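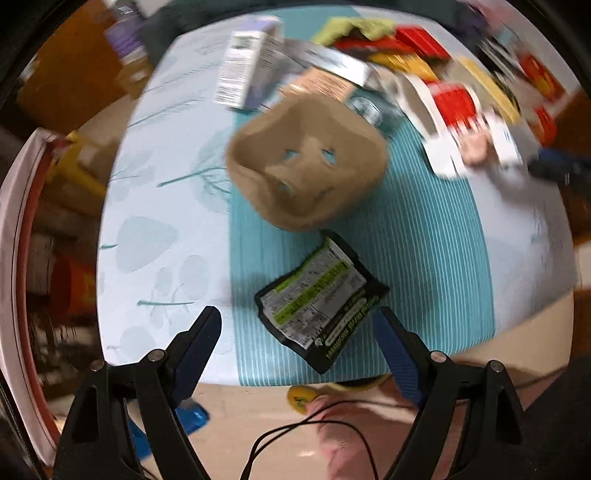 Is the Savitberg Salthorpe Harbor a good first 1,000-piece puzzle?

It depends on how you feel about sky. The bottom two thirds are a joy for a beginner and the top third is hard work, so if you have a patient friend to share it with, go ahead and buy it.

I've been doing jigsaws since my kids were small enough to eat the pieces, and I've gotten choosy over the years. When Divina Soriano lent me her copy of Salthorpe Harbor in August (she had already done it twice and wanted it out of the house before she started a third time), I told her I'd do it over a weekend and bring it right back. Well, I still had it three weeks later, and by then I had ordered one for myself, so I suppose you can guess which way this review is going to go.

The picture

It's a painted view of a little fishing harbor, with a row of shops along the front and boats pulled up every which way on the sand. The painter clearly loved the shops. There's a bakery with loaves in the window, a hardware store with brooms and buckets outside the door, and a barber with a cat asleep on the sill, and every one of them has its own color. I sorted by shop front and had the bakery done before lunch on the first day, which made me feel very clever indeed.

Then comes the sky. It goes from pale peach to a sort of dishwater gray, very gradually, and there are no clouds to speak of and only one gull. I don't mind a hard sky, but this one sent me to bed grumpy more than once. What got me through was giving up on color altogether and sorting by shape, all the two-knob pieces in one tray and all the odd ones in another – a muffin tin works fine if you don't own sorting trays.

How it fits together

The cut is very good. The pieces are thick and they go in with a soft little click, and once they're in you can slide a whole section across the table without it coming to bits. I did have one false fit, down in the pebbles, and it cost me most of an evening before I found it. The edges come away cleanly too. I had a Dilla puzzle last winter that left so much blue dust in the box I thought something had gone bad in there, and this had hardly a teaspoonful.

The finish is matte, thank goodness. My dining room has one lamp and it hangs right over the table, and with a glossy puzzle I'm forever bobbing my head from side to side like a pigeon. I could work on this one well into the evening without any of that.

The finished size is the usual one for 1,000 pieces, but do measure your table before you start and leave yourself some elbow room. I hadn't, and I spent a good while eating my supper in the kitchen standing up.

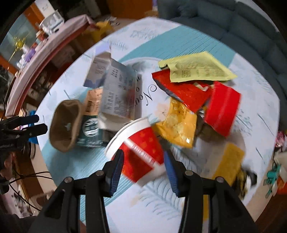 The box and the poster

My one real complaint is the box. It's sturdy enough, but the lid is so snug that you have to hold it up in the air and wait for the bottom to drop out, and we all know how that can end. I've started keeping my own copy shut with a big rubber band and the lid only halfway down.

The poster is lovely and full size, and it folds up small. I taped mine to the window beside me. The picture on the lid has a banner across one corner that hides part of the lighthouse, so you really will want the poster.

Price and the alternatives

I paid $30 for mine, which is more than I like to spend on a puzzle. Vanhove makes a harbor scene for quite a bit less, and I've done that one too. It's pretty, and the sky has proper clouds in it (bless them), but the pieces are thin and they lift if you so much as sneeze. For one time through and then off to the church sale, I'd get the Vanhove. For something to keep on the shelf and do again every couple of winters, I'd spend the extra.

Divina has her copy back now, by the way, and she tells me she's timing herself on the bakery. I'm saving my own for the first snow, and I plan to start with the sky this time and get it over with.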